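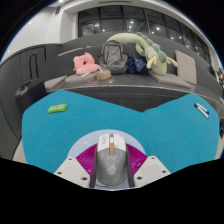
Oct 16, 2018

My sister-in-law sent me a link last week to a chair. I won't say what it cost, but it has a waiting list, and the page for it uses the word "posture" so many times that I started sitting up straight out of spite. She wants me to buy one. She has read my complaints about my neck and she means well.

I don't believe in the chair. I have owned the Flatine stool, the one with the tilting seat that is supposed to wake up your core. My core slept through it. Before that I had a foam wedge, and before the wedge a desk that went up and down, which I stood at for maybe a month before it became a desk that stayed down and hummed when you bumped the button.

What bothers me is how the whole subject gets sold. Somebody hurts, and instead of asking how long they've been sitting there, we ask what they've been sitting on. I work from home doing invoices and scheduling for a couple of small contractors. Some days I get up for lunch and that's it. No mouse, chair or keyboard is going to fix eight hours of not moving, and I wish the people writing these guides would put that in the first paragraph instead of the last.

I did try to be fair. Back in March I went to one of those free workplace wellness talks at the library on Carnegie. The speaker was a man named Evander Drummond and he was pleasant enough. He had a slide that said changing your wrist angle could cut discomfort by 30 percent. I put my hand up and asked 30 percent of what, measured how. He said it came from a survey. I asked who filled it in. People who had bought the wrist rest, he said, and at least he had the decency to look a little pink about it.

Of course they said it helped. If I spent almost $200 on a thing for my wrist I would feel better too, for a while, out of self-respect.

My friend Raluca Barbu doesn't agree with me on any of this. She bought the Gremura set, the tray and the footrest and the rest of it, and she says her shoulders stopped aching in 2 weeks. I believe her shoulders stopped aching. She also started walking to the train that same month and gave up a second job she hated, and when I brought that up she told me I was exhausting to have coffee with. Fair.

Here is what I have done, for whatever it's worth, and I make no claims for it. I raised the monitor on an old phone book. I set the kitchen timer and when it goes off I walk to the mailbox, whether or not there's mail. I moved the printer to the other room so I have to get up and swear at it in person. My neck is somewhat better. It might be the walking, or it might be that the weather turned and I've been sleeping with the window open. I can't tell, and I'm suspicious of anyone with a sample of one who says they can.

If a chair works for you, keep it. A bad chair can certainly make things worse - I had one with a bolt coming up through the cushion, so I'm aware. I only want somebody to show me a decent study that wasn't paid for by the people who make the lumbar pillow. Send it to me and I'll read it, standing up even.

In the meantime I've told my sister-in-law that I'm thinking about it. She has already forwarded me a discount code.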